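Post-Fault Inspection Checklist: Two-Armed Handling Unit
Site: Cletport, Caron bay
Form issued by: Rakelico, machine safety
Reason for inspection: grip not released on command, right hand, log entry 377
Status: returned to use at reduced speed, two actions open

Summary of fault
During part transfer between the floor tray and the yellow bench, the right hand kept its grip after the release command. The arm then began its retract move with the part still held. The operator used the pendant stop. No injury. The part was freed by hand after drive power had been removed. The unit had run for over 54 minutes since the last restart.

Result codes: P = pass, F = fail, A = pass with action.

Section A. Stopping and isolation

1. Pendant stop removes drive power to both arms. P
Comment: Tested from each side of the bay.

2. Fixed stop button reachable without entering the arm envelope. A
Comment: Reachable, but the operator has to step round the end of the bench. Move the button to the aisle side.

3. Stop does not open a loaded hand. P
Comment: Correct as designed. The release procedure after a stop was missing from the bay folder and has been replaced.

Section B. Hands and contact surfaces

4. Fingertips secure, no lift at edges. P

5. Fasteners at fingertips checked for tightness. P
Comment: Checked with the driver from the Hadel kit. No movement found.

6. Contact marks on handled surfaces recorded. A
Comment: Fine scratches run in many directions and cannot be tied to this fault. Record the condition of surfaces at the start of each shift so that new marks can be told from old.
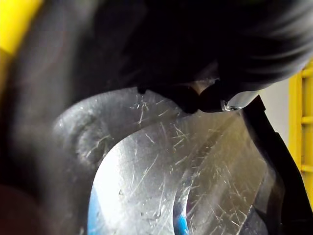

Item 6: fingertip at scratched silver-grey surface, wrist view.

7. Release command confirmed by finger position, both hands. F
Comment: The sequence moved on when the command was sent. It did not wait for the fingers to report open. This is taken as the direct cause of the early retract. A wait state has been added and the item retested; see Section D.

Section C. Work area and reach

8. Floor tray within marked reach, arm not at joint limit. P
Comment: The tray is worked at floor level, close to the feet of the unit. Grip is taken at the side of the black moulded part.
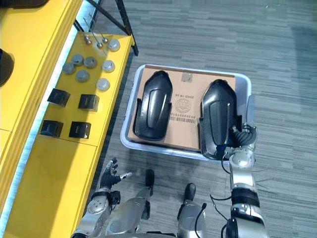
Reach was checked with the left hand parked and again with it moving. Clearance between the two forearms was acceptable in both cases at reduced speed. At full speed the margin falls below the value on the risk sheet, and full speed stays locked out until the sheet is revised.

9. Arm cables do not catch on tray rim or bench edge. A
Comment: No contact seen in the test runs. The free length at the right arm is more than is needed. Shorten and clip it.

10. Part seated before the grip is closed. P
Comment: Parts resting on the cardboard can slide when pressed from one side. Sliding alone did not cause the fault, but it changes where the fingers meet the part and makes release less repeatable.

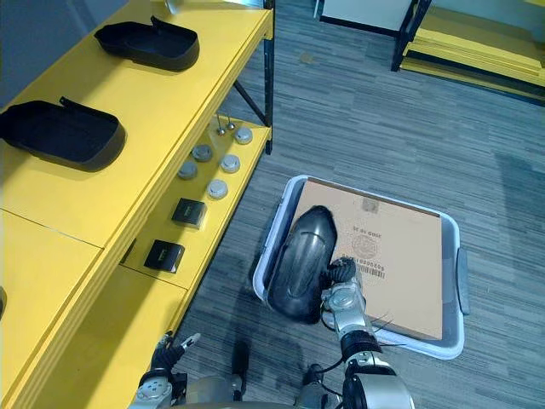
Section D. Retest after correction

11. Release with wait state, right hand. P
Comment: 13 releases at reduced speed, all confirmed open before retract.

12. Release with finger opening blocked on purpose. P
Comment: A soft block was used. The sequence held and raised an alarm, and the arm did not move.

13. Approach to trays at bench height. P
Comment: The upper surface was tested separately from the floor position. The hand comes in low over the front lip, and an error in height of a few millimetres would bring the knuckles against the tray or the lip. 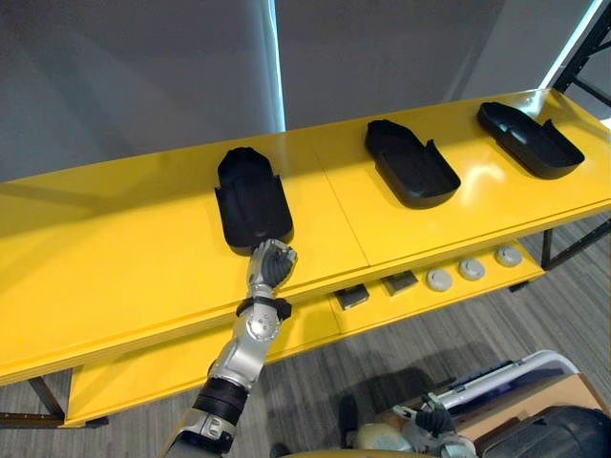 The height offset for this position was last set in May. It was measured again and left unchanged. If the bench is moved or its feet are adjusted, repeat the measurement before any automatic run.

Open actions
Items 2, 6 and 9 to be closed before the next routine inspection. Item 7 stays on the form as a fail for the original condition; the corrected sequence is covered by items 11 and 12.
Full speed locked out pending the revised risk sheet.
Hadel controller log to be kept with this form for six months.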